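Lerklow Hall, Grornham: fire and electrical walk-round, October

Form 7. Do the whole round in one go, write comments as you find things, leave the sheet in the red folder in the kitchen.

ENTRANCE AND CORRIDOR

Front doors open fully, both leaves: OK. Left one scrapes on the mat, lift mat or trim it.
Push bar on side exit: OK, stiff. Oil again.
Exit signs lit: one out, the one over the side exit. Tube ordered from Özkan.
Corridor clear: NO. Folded chairs stacked by the cloakroom again, moved 2 stacks to the store. They'll be back.
Emergency lights, test key: all came on. Far one dim after a few minutes, watch it.

MAIN ROOM

Extinguishers on hooks, pins in, tags in date: OK for water. CO2 tag unreadable, somebody has written over it. Asset no. 781 if the engineer asks.
Call point glass: OK.
Curtains: label says treated, no date on it. Ask Lelatness who put them up.
Sockets: no cracks, no scorching. Double by the stage is loose on the wall, taped over, do NOT use.
Extension leads: one four-way plugged into another four-way behind the piano. Took it out. Please stop doing this.
Floor: tape lifting near the hatch, trip hazard. Pressed down for now, needs redoing proprely.

KITCHEN

Fire blanket: in place, tapes hanging free.
Kettle and urn: test stickers in date. Toaster has no sticker at all. Unplugged, put in cupboard.
Fridge plug: warm to touch. Not hot. Check next round.
Gas shut-off: handle turns, but the label's fallen off. New label wanted.
First aid box: plasters low, eye wash out of date.

STORE AND METER CUPBOARD

Meter cupboard: paint tins in there. Removed. Nothing goes in this cupbaord.
Trip switch test button: tripped and reset fine.
Hall heater timer: was an hour out, reset.

OUTSIDE

Assembly point sign: faded, can just read it.
Path light: works, sensor slow.
Bins: too close to the back wall, rolled them over to the fence.

CAPACITY

Notice says 60. Still up, still right. Hirers to be told when they book, not on the night.

TO DO BEFORE NEXT ROUND

Socket by the stage, electrician. CO2 tag. Side exit sign. Eye wash. Rest can wait.
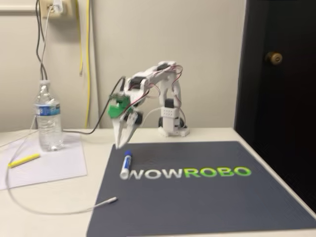
Can hirers bring their own extension leads?
One per booking, with a test sticker in date, plugged straight into a wall socket and never into another lead.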